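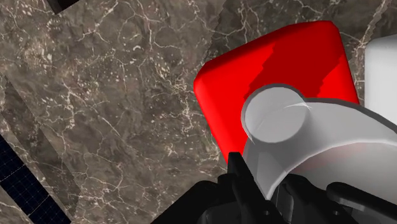 1/ Grasp planner rewrite, August update

Comby (our little grasp planner) finally handles curved parts in sim and I'm so happy about it! The white curved piece between the fingers used to be its worst enemy. A red cube is easy, you get nice flat faces. An arc gives you a different surface normal everywhere you look.

2/ The old version sampled grasps evenly over the mesh and scored every one of them. Fine for boxes. On curves it kept picking spots where the two fingertips weren't really opposed, and the part would rotate right out on lift.

3/ Now we sample 1,000 candidates, throw out the bad normal pairs first, and only then run collision checks. Sounds obvious when I type it out — it took me most of the month to see it.

4/ Numbers from last night's batch in Jovwood, our sim setup: 261 trials with clutter close to the target, 215 clean lifts. The old planner never got over half on the same seeds!

5/ The failures are interesting too. Most of them come from the approach path, with the wrist clipping a neighbor on the way in. The grasp itself was good, we just couldn't get there. So approach and grasp need to be scored together, and that's next.

6/ Textures are randomized every episode (marble this time, very fancy). The segmentation net from Escobar still trips on hard shadows across glossy faces, so I'm adding 3 more lighting presets before I retrain.

7/ Real arm tests at the Gastumbridge lab once the approach scoring is in. If you've done joint grasp + approach scoring without blowing up planning time, please send me what worked — papers, code, half-baked notes, all of it!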